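### 3.2 Written requests on shared surfaces

The second group of traces consists of short handwritten requests left on or beside objects in common areas. We treat these separately from printed signage, which at both sites was issued by building management and followed a fixed template. Handwritten requests had no template, seldom carried a name, and were addressed to whoever happened to use the surface next.

Notes were logged at two sites, Pralholm and Barredo, over a period of 72 working days beginning in November. The log holds 134 entries. An entry was opened when a note was first seen and closed when it was gone or had been replaced by one with different wording. Coding was done independently by Leonor Peixoto and Conceição Peixoto, and disagreements were settled by returning to the photographs. Each note was coded for wording, for what it was attached to, and for whether the object it protected could be identified without asking anyone.

The last of these codes proved the hardest to apply. A note stuck to an object names its referent by contact. A note lying flat on a table does not, and the reader has to decide whether it covers the nearest item, everything on the table, or the table itself. Figure 2 shows both placements together: one note on the white tabletop in front of a stack of nested paper cups, reading "PLS DONOT MOVE", and a second on the front of an upper cup, where only "PLS DON" can be read above the rims. Other single cups stand farther back, away from the stack.

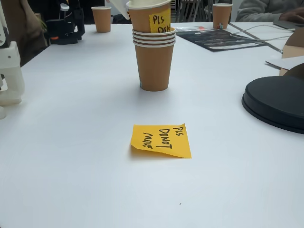 **Figure 2.** Handwritten notes on a tabletop and on a stacked paper cup.

For cases of this kind we used two codes, *attached* and *adjacent*, and allowed both to be assigned to the same entry. Partly covered wording was transcribed only as far as it was legible - we did not complete it from a neighboring note, even where the opening letters matched. Spelling and word spacing were kept as written.

Orientation was recorded relative to the camera position. It was left out of the analysis in Section 4, as the side from which a note was meant to be read could not be recovered for freestanding tables.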